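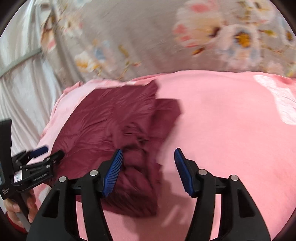
Re: [Virkthorpe-Household] Folding padded jackets and vests without a shelf

From: Wilfredo Macapagal
To: Virkthorpe Household list
Sent: Sunday, 6th April

Replying below the quoted part. I trimmed the bit about the moth traps, which Cotov answered well enough in February.

> I have 14 padded things between the four of us, coats and vests
> mostly, and one closet that is 38 inches wide. Hanging them
> takes the whole rod. I tried folding them in thirds like sweaters
> and they spring open as soon as I let go. Do people use the
> vacuum bags? My sister says they ruin the filling. Also where
> do you fold? I don't have a table big enough and the floor has
> a dog on it.
>
> Achterberg

I'll take the last question first. I fold on the bed. The photo at the top is a dark maroon one on the pink sheet, all bunched up and not folded yet. A bed is soft, so you can't press things as flat as you can on a table, but there is enough room to spread the sleeves and you don't have to bend down to the floor. Pull the sheet smooth first if you can. If there is a mound under it, the garment slides off to one side while you are working on the other.

What I do with a padded jacket:

Empty the pockets and close the zipper all the way. An open zipper is most of the reason they spring apart.

Lay it face down and pull the hem straight. Padded cloth likes to twist in the middle and you end up with a thick lump there and a thin flap somewhere else. If you fold over the lump it stays a lump. Pick the whole thing up by the shoulders and give it a shake, then put it down again.

Fold both sleeves in across the back. They should lie one on top of the other – not crossed in an X, which makes the bundle too fat for the box.

Fold the sides in so that the whole thing is as wide as the collar. Lean on it with your forearms and count to ten. You will hear the air going out.

Roll from the hem up to the collar. Keep your knee on it if you have to. If it has a hood, turn the hood inside out over the roll and it holds everything shut. If it doesn't, a wide strip of old T-shirt tied around the middle does the same job. I stopped using rubber bands after one of them dried out and stuck to a sleeve.

Vests are easier. Skip the sleeve part, fold in half down the middle and roll.

On the vacuum bags: I have used them and the things came out flat and stayed flat for a while. A go in the dryer on low with two tennis balls brought most of them back. I wouldn't leave down in one from spring to fall. For the cheaper polyester fill I don't think it matters much, but your sister may know something I don't.

For boxes I bought the long under-bed kind from Jarnard, the ones with the lid that flips from the middle. Mine hold five rolled adult jackets each, or a few more if they are kids' sizes. With 14 you would want three. Measure the gap under the bed before you order, wheels included. I measured without the wheels and had to take them off.

Wash or at least wipe the collars before they go away. Marks that you can barely see now will be yellow by October.

One thing I haven't solved is what to do with the one coat you still need on cold mornings this month. Ours lives on the back of the bedroom door and falls down twice a day. If somebody has a hook that takes a heavy coat and doesn't need screws, please post which one.

Wilfredo

--
Virkthorpe Household list
To leave the list, send a blank message with "leave" in the subject line.
Digest readers: please trim quotes before replying.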